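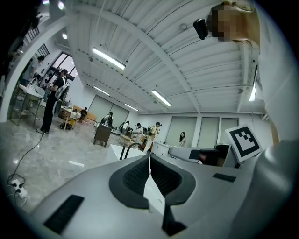

Setting up a big room for a furniture sort goes faster if you deal with the light and the floor before anyone moves a thing. Turn on every overhead fixture. Long fluorescent lights set into a white ceiling, like these, are bright enough to show scratches on a dark brown cabinet. Stand a cabinet on legs out in the middle of the floor so people can get to all sides of it, and keep low white cabinets for later.

Measure each piece before you decide where it goes. Our tall Jolent shelf is 308 mm deep and fits almost anywhere – the Hutchins sideboard is 487 mm and does not.

1. Clear a path to the door.
2. Empty the drawers and tape them shut.
3. Lift from the frame, never from the top.
4. Put felt pads under the legs before you set the piece down.

Leave the small tables until the end. They fill gaps well, and one person can carry them. Felt pads come in packs of 16 – buy two packs.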